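3.2 插头收纳与“一物一位”假说

家居整理类读物中有一条流传很广的建议：每个充电头都应当固定在排插的某一个孔位上，用完不拔，或者拔下后原位插回。Hotden 收纳手册把这条建议称为“定位法”，并声称它能减少寻找时间，也能减少排插周围的杂乱。我们对前半句持保留态度，对后半句则基本不信。本节先交代材料来源，再说明定位法在哪些情形下站得住，在哪些情形下只是把杂乱从抽屉搬到了桌面。

材料来自 Damov 住区的入户记录，共 318 户，其中 6 户因排插固定在墙面踢脚线内而被剔除。记录从五月开始，由同一组调查员完成，使用同一张登记表。登记表只问三件事：排插放在哪里，上面插着什么，下面垫着什么。第三项是后来加的，起初我们并不打算过问垫物。预调查时有人指出，许多家庭的排插根本不落地，而是放在床上、沙发上、铺了毯子的矮桌上，如果只登记“桌面”，就会把玻璃台面和厚绒毯混成一类。这个意见是对的，尽管它给编码带来了不少麻烦。

定位法的支持者（Macaraeg 小组的报告是其中写得最完整的一份）假定排插是一个稳定的底座。底座不动，孔位才有意义；孔位有意义，人才会记得“左边第二个是手机”。可是在我们的材料里，软垫面上的排插占了不小的份额，住户对它们的描述也往往含糊：“就在那一带”“一般在毯子上”。垫面一软，插拔时一只手要按住排插，另一只手才能用力，排插的朝向每次都可能改变。朝向一变，“左边第二个”就成了“右边倒数第二个”，住户凭空间记忆建立起来的秩序随之失效。报告对此没有讨论。

另一个被忽略的问题是充电头的体积。方形充电头的机身常常比孔位间距宽，插上以后会压住相邻的位置。报告的示意图把每个充电头都画成恰好占据一格，整齐得像鸡蛋盒。这种画法在教学上很方便，作为经验陈述却很可疑。图 4 所示的白色方形充电头搁在排插上，遮住了右侧的一部分，边缘还略微探出排插之外，露在左侧的是一列插孔。

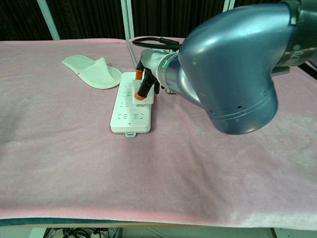
图 4　软垫面上的白色排插与方形充电头。垫物为粉色绒毯；左侧可见四个插孔，充电头遮住排插右侧的一部分。

需要强调的是，图 4 不能证明定位法无效，单独一张图什么也证明不了。它能说明的只是编码时的一个难点：“在排插上”这个说法至少包含两种状态，一种是插着，一种是搁着。从上方看，二者有时很难区分，机身一旦盖住孔位，插脚的情况就看不见了。Macaraeg 小组的登记表没有区分这两种状态，凡是充电头与排插相接触，一律记为“在位”。如此一来，随手一搁也会被算作遵守了定位法，所谓的高遵守率便要打上折扣。我们不知道折扣该打多少，原报告也没有给出可供重算的原始条目。

为了绕开这个难点，我们在登记时把“在位”拆成三栏：插入、搁置、无法判断。第三栏的设立引起过争论，有同事担心它会变成偷懒的出口。结果，在 527 条充电头条目中，有 19 条落入这一栏，数量不大，多数与机身遮挡有关。我们宁愿保留这 19 条空白，也不愿凭猜测把它们分配到另外两栏里去。

再看“减少杂乱”的说法。Clotgate 整理课程的讲义建议，把全家的充电头集中到一个排插上，理由是线少了，桌子就干净了。这里的“干净”从未被定义。如果指桌面上物件的数目，集中摆放并不会让任何一个充电头消失；如果指观感，那么白色的充电头放在白色的排插上，确实比五颜六色的杂物顺眼，但这是颜色的功劳，与孔位无关。访谈中有住户说得很直接：“看着整齐就行，插哪个我哪记得。”这句话与讲义所设想的使用者相去甚远，却与多数登记表上的情形相符。

垫物的作用也值得单独说几句。绒毯一类的软垫面在访谈里常被说成“防滑”“不刮桌子”，住户对此颇为满意。我们没有测量过摩擦，不能判断防滑一说是否成立。收纳读物则几乎从不提垫物，插图里的排插一律放在光洁的硬台面上。至于通风与散热，这属于用电安全的范围，本文没有相应的数据，只提醒一句：收纳方案若鼓励住户把排插长期留在织物上，理应先请懂电的人看过，再谈美观。讲义没有这样做，至少文本中找不到痕迹。

可以替定位法辩护的地方也有。排插固定在硬台面边缘、孔距较宽、充电头不超过三个的家庭，回忆孔位时答得又快又一致，复访时的位置也大多没有变化。这些家庭的问题在于，他们本来就不怎么找东西。用他们来证明定位法节省时间，等于请视力好的人来试眼镜。较有意义的检验对象应当是充电头多、排插常被挪动的家庭，而这类家庭恰恰在 Macaraeg 小组的样本中最少，理由写的是“不便拍摄”。

因此，本节的判断比较有限。定位法所依赖的条件（硬垫面、宽孔距、不挪动）在部分家庭中成立，在另一部分家庭中并不成立，而现有报告既没有登记垫面，也没有区分插入与搁置，无从得知二者的比例。在补上这两项之前，我们不建议把遵守率当作效果来引用。下一节转向抽屉内的线材，那里的登记要容易一些，不过“卷好”与“团起来”的界线同样引起了分歧。

分类：家居研究 > 收纳与整理 > 全文
发布于 2022年8月14日

读者评论（4）

慢半拍：插着和搁着分开记，早该这样了。我家那个大方头一插就废掉旁边一个孔，书里从来不画。

橘子皮：“请视力好的人来试眼镜”有点刻薄吧。定位法我用了两年，贴上标签以后挺好用的，作者为什么不讨论标签？

north_window：同问标签。另外想知道复访隔了多久，正文里没写。

阿豆腐：毯子上放排插那段请多写一点，我妈就是这样，怎么说都不听，我打算把这一页打印出来给她看。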